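About Mollero

Mollero is a small upholstery workshop, and if you have a chair, a stool, a window seat or a settee that has seen better days, you have very likely come to the right place. We mend, we re-cover, we make loose cushions and seat pads, and we are always glad to talk about cloth, sometimes for rather longer than our visitors had planned.

The workshop was started by Petrică Filip, who learned the trade at his uncle's bench and still uses his uncle's hammer for the fiddly work along the front rail. In the early days he took in dining chairs from neighbours and worked on them in the evenings, with the radio on and the kitchen table pushed against the wall. Then a neighbour's sister had a settee, and the settee wouldn't go through the kitchen door, and so Petrică went looking for proper premises. We have been in the old seed merchant's building at Vidton ever since, with the cutting tables upstairs where the light is good and the frames downstairs where it doesn't matter if we make a mess.

Most of what comes to us is family furniture. It has been sat on, slept on and jumped on, and the people who bring it in would like it to carry on being sat on for a good while yet. We try to keep whatever can be kept. If the old horsehair is sound we tease it out and put it back, and if the webbing has gone we show you before we replace it. We will also tell you when a piece isn't worth the money, though we do our best to say it kindly – people are fond of their chairs, and so are we.

Then there is the cloth. We keep 291 fabrics on the shelves as full sample lengths, big enough to drape over an arm and live with for a weekend, and another 119 in the pattern books by the stairs. Our own favourites are the coarse weaves, the basket weaves above all, with those little raised nubs you can feel under your hand. They hide a crumb, they forgive a crease, and the lighter and darker threads together give a colour that never looks flat. Blues and teals go out of the door faster than anything else. Our heaviest basket weave is called Furtună, and it is the one we suggest for homes with dogs. For bedrooms and anything that won't get much wear we usually point people towards Carkus, a softer cloth that gathers nicely at the corners.

Do come and handle things before you decide. Press the cloth, scrunch it, fold it over on itself and look at it in the crease, and take a length home to see it under your own lamps in the evening. Samples can be borrowed for up to 2 weeks and we don't ask for a deposit. If you can't get to us, send the measurements of your piece and a word or two about the room, and we will put a parcel together for you.

Small jobs are as welcome as big ones. A single drop-in seat gets the same care as a three-piece suite, and often it can be done while you go and find some lunch. Ring the bell by the side door and give us a moment to get down the stairs. 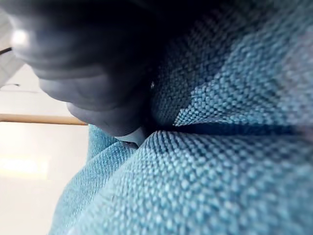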